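Equipment planning for the robotics teaching area: position at 10/6/23

Departments will be aware that the current equipment round closes at the end of June. This item sets out where matters stand with the proposed purchase for the robotics teaching area at Indcombe, what has been agreed in principle, and what is still wanted from course leaders before the order can be placed.

The bid covers one additional arm cell, with a perforated worktable, a set of end tools and a stock of small parts for sorting and pushing exercises. Three suppliers were invited to quote. Two replied within the time allowed, Lorko and Festard, and both quotations have been checked against the specification issued in the spring. The Lorko price includes delivery and two days of installation. The Festard price is lower at first sight, but it leaves out the table and treats training as a separate charge. When the two are put on the same footing the difference is small, and the decision will rest mainly on lead time and on the terms for spare parts.

Lorko has quoted a lead time of 13 weeks from receipt of order, and Festard 17 weeks. The longer period would carry installation past the start of the autumn term. Course leaders who have timetabled practical work in the first weeks of that term are asked to say whether it could be moved, as this will affect the choice.

Members of staff have asked why the table is listed as a separate line in the bid. Experience with the existing cell has shown that the surface matters nearly as much as the arm. A regular grid of holes allows boards and fixtures to be put back in the same place after each class, and it spares a good deal of setting up at the start of a session. The bid therefore provides for a table of the same pattern as the present one, together with spare fasteners, so that boards may be passed between the two cells. Any supplier proposing a plain top has been asked to quote for a drilled one as an alternative.

Running costs have been the subject of some correspondence. In previous years consumables were met from whatever remained in the general teaching budget, and the amounts were not recorded against the equipment. From this round onwards each bid must carry its own line for consumables and minor repairs. For the new cell this has been set at £1000 a year, to cover blocks, boards, printed markers, cable and replacement tool tips. The figure will be looked at again after the first full year.

The Sisodia maintenance agreement, which covers the existing arm, comes up for renewal at the same time. It would be sensible to bring both arms under one agreement, and a combined price has been requested. Until it arrives, the maintenance line in the bid should be read as provisional.

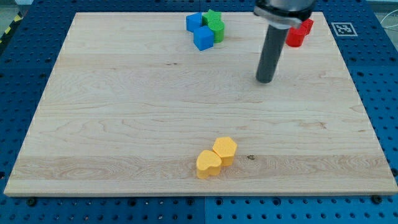 Sorting work at Indcombe: coloured blocks on a maple board, with the arm's tool above.

Block sets have been left out of the capital bid and will be bought from the consumables line. Cubes and cylinders are easily obtained. Stars, hearts and pentagons cost rather more, and course leaders should state which shapes their exercises call for — a general request for "mixed shapes" cannot be priced. The request received so far comes to 41 blocks in four colours, and further requests may be added until the round closes.

Space has been agreed. The new cell will stand alongside the existing one, and the floor marking will be extended to take in both. Electrical work is to be charged to the estates budget and does not form part of the bid.

Course leaders are asked to return the short planning form, giving expected class sizes, preferred session times and any tooling not already on the list. Forms should be sent to the equipment office at Indcombe. Late forms will be held over to the next round.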